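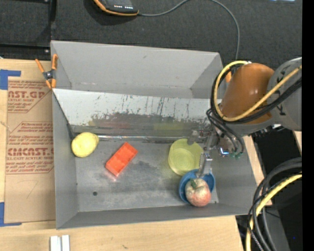 Bin Picking with Wollix: Gallery and Some Doubts

The picture at the top of this page comes from our January bench work on the Wollix grasp planner. I have written the notes under it topic by topic, because most of what I want to say is about the numbers and how far I trust them. The planner was written at Kenness. We had no hand in it, and I came to the work thinking the published figure was too good.

The metal bin
Gray metal, scuffed floor, and it throws color back at you. Look near the yellow-green cup and there is a green tint on the floor that belongs to no object at all. The Kenness results were collected in matte plastic trays. I would like to see what happens to their figure in a bin like ours before anyone quotes it again.

The cup
Translucent things are where depth sensing usually gets into trouble, and this cup is tilted as well. Wollix reports a confidence score for every grasp it proposes. On the cup those scores stayed high for good grasps and bad ones alike, so I stopped reading them.

Apple and blue bowl
One finger at the rim of the cup, the other pointing down into the bowl just above the apple. A single still can't tell you which object the planner was after, and I've seen papers lean on stills like this one as if it could. We score from the logs: the target is written down before the arm moves, and lifting anything else is a miss.

The orange-red block
Flat sides, plain shape, lying on the diagonal. Blocks like this lift the average of any grasping paper. I'd drop them from the headline number and report them on their own line.

The potato-like one in the corner
Far left, up against the wall. The planner mostly leaves corner objects until last — sensible enough, but the run timer often expires first, and the Kenness script does not count an object that was never attempted. Ours does. Much of the gap between their result and ours comes from that one line of code.

The count so far
1,229 attempts over 400 bin layouts, with a limit of 30 seconds per attempt. We ran 6 versions of the planner and the newest was not the best of them. I don't have an explanation I believe yet — Vistesia, the simulator used for tuning, is my first suspect.

Still to do
Repeat the corner layouts with the timer off, then run the older Shi planner on the same set. Until both are finished, please don't cite anything on this page as a comparison.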